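Posted August 19, 2026 in Buying and Selling

## Dealer wants to keep my deposit on a used hatchback

I put 508 dollars down on a used Likura hatchback at Ziltley Motors two weeks ago. The salesman wrote "holding deposit" on the receipt and nothing else. I had my credit union lined up for the loan, and they came back with a higher rate than I was quoted, so I told the dealer I was out.

Now he says the deposit is non-refundable because they turned away another buyer. I never signed a purchase agreement. The receipt has no terms on the back. Total price was going to be nearly 3000 over what I wanted to spend anyway, once the add-ons went in.

Can they keep it? I paid by debit card, if that matters. 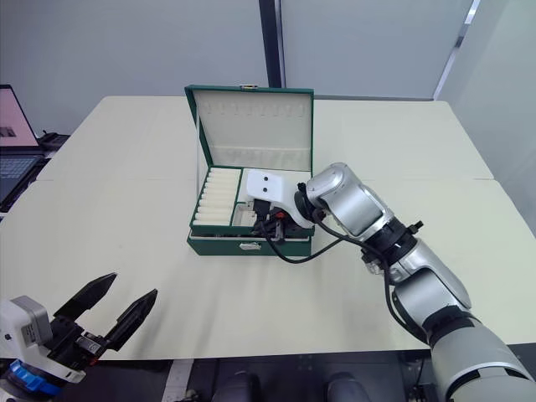
## Answers

**Arnout Jacobs**

It depends on your state and on what you agreed to, so start with the paper. A receipt that says "holding deposit" with no terms is weak support for keeping the money, but it doesn't settle things either. If the salesman told you it was non-refundable before you paid, that could count against you.

Write to the general manager, not the salesman. Give the date, the amount, the stock number of the car and the words on the receipt. Ask for a refund to the original card within ten business days, and ask for a copy of any document they say you signed.

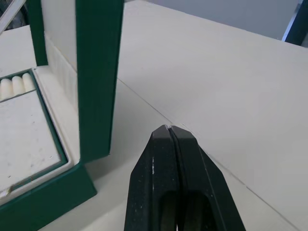
Send it by email and also by certified mail. Keep everything after that in writing. If they call you, send a short email afterward saying what was said.

If the ten days pass, file a complaint with your state attorney general's consumer office or whichever agency licenses dealers where you live. Small claims is the next step, and the filing fee is usually modest for an amount like this.

**grurnholm_wagon**

Had the same thing with a Wang pickup. Called my bank and disputed it. Took till September but I got it back. Just do that.

**pdk_lot7**

A dispute on debit can be harder than on credit, and the time limits are different, so call the bank today and ask what the window is. Don't wait for the dealer's answer first.
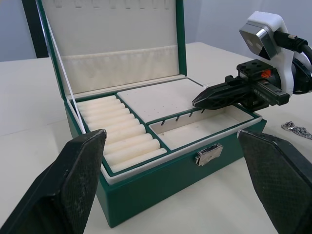

Also check whether the car is still listed. If it's up on their site at the same price, or it sold, take a screenshot with the date showing. It's hard for them to argue they lost a sale if somebody else bought it that weekend. And look at your texts with the salesman. Mine had written "fully refundable" in one and forgotten about it.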